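About Greverby

Greverby is a clothes-sorting and folding school, and yes, we know how that sounds! We teach people of all ages how to look after what they already own: how to sort a heap, fold a shirt so it stays folded, read a care label, and put the lot away where you can find it again. Seema Garg started it in April with a borrowed table and a class of two, and we've been happily up to our elbows in other people's laundry ever since.

Every session begins with a pile. We love a pile. You get a feel for the fabrics with your hands in them, the slippery ones and the stretchy ones and the ones that have gone soft from years of wear, and you start to see which piece should come out first. 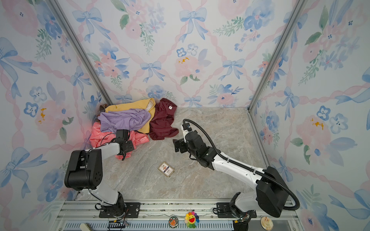 Beginners often want to grab whatever is on top and shake it. Go slower than that. Find an edge you recognize (a hem, a cuff, a collar) and follow it along until you know what you're holding. Then lift, lay it out on the floor or the table, and smooth from the middle. Our Saturday group can do this with their eyes closed, and sometimes they insist on proving it.

Colour is our favourite way in. Lavender, mustard, maroon and coral pink make a gorgeous heap together, and they're easy to talk about across a room: "you take the yellow, I'll get the pink." We keep plenty of bright things in the class baskets for exactly that purpose. 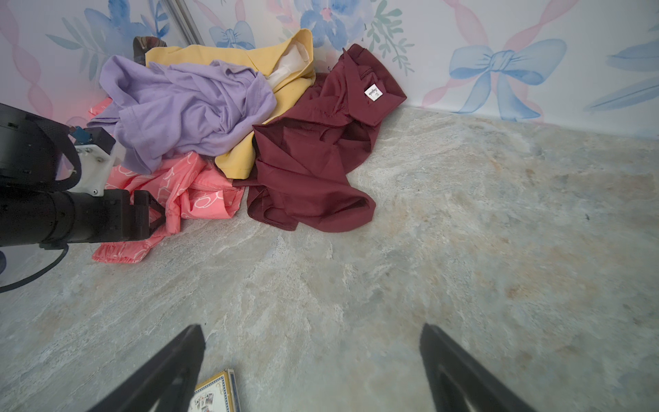

Satiny fabrics get a whole lesson to themselves. They slide off the stack, they crease if you look at them sideways, and they're lovely once you've learned to roll them. We fold T-shirts in thirds, give anything elasticized a loose fold so the gathers can relax, and leave care labels on wherever we can. A label tells you so much, even a tiny one, and we'll happily spend ten minutes on the wash symbols with anyone who asks.
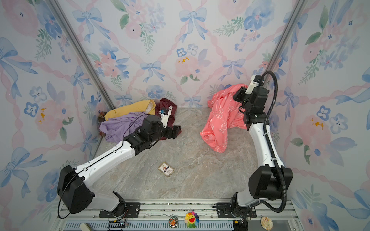 Our Classes

First Folds runs for three weeks and covers shirts, trousers and the dreaded fitted sheet. The Big Sort is for households, so bring the kids and bring a bag of whatever has been living on the chair. Nudeo is our evening program for people who've just moved and have 54 things to put away and one drawer.

We also believe in pretty surroundings. Bows, ribbons and bouquets on the wall cheer up a chore no end, and pink and blue go with every sock we've ever met. If you're lining a closet or a laundry nook at home, choose a paper you really like looking at.

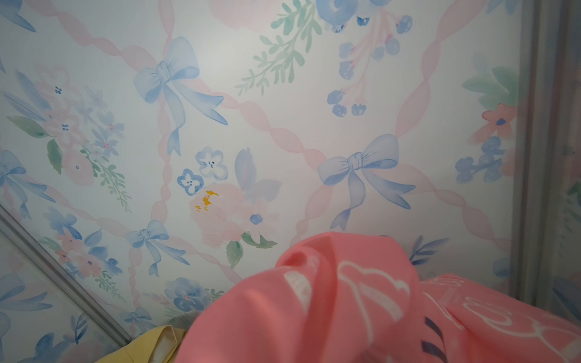

Farida wrote to us after The Big Sort that her boys now race each other to find the matching sleeves, and that she'd never have thought of starting with the brightest shirt. She'd like a class on winter coats next, please. We're working on it, Farida!

New students are welcome at any point in the term. Wear something comfortable and bring one piece of clothing you've never managed to fold.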